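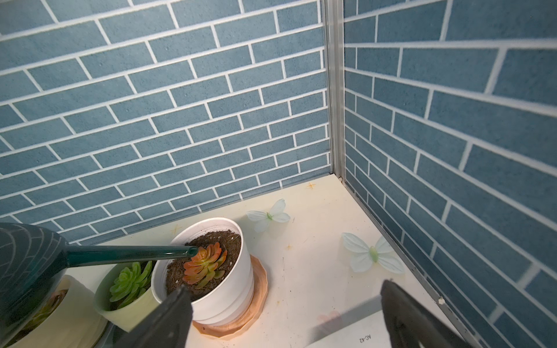

Gießdienst in der Ziegelecke

Suche Suchbegriff eingeben Los

Die Tülle der blaugrünen Kanne reicht bis an die Blätter der orangefarbenen Sukkulente, und die Schmetterlinge auf dem Tisch halten still. Von allen Beteiligten haben sie die beste Arbeitsmoral.

Zur Galerie

Seit März sammeln wir bei Gisholm Beispiele für ein lernendes System, das eines Tages Zimmerpflanzen gießen soll. Bisher gießt vor allem Asif Sandhu, nämlich per Fernsteuerung. 281 Durchgänge liegen auf dem Server, 3825 sollen es werden — wer rechnen kann, plant seinen Sommerurlaub entsprechend.

Eine Aufnahme dauert 20 Sekunden, das Umstellen der Töpfe deutlich länger. Spyros Kalogeropoulos besteht darauf, dass nach jeweils vier Durchgängen alles neu angeordnet wird, weil das Modell sonst den Tisch auswendig lernt und die Pflanze für Dekoration hält. Misslungene Versuche löschen wir nicht, sie bekommen einen eigenen Ordner — er wächst erfreulich gleichmäßig.

Stand: Mai 2021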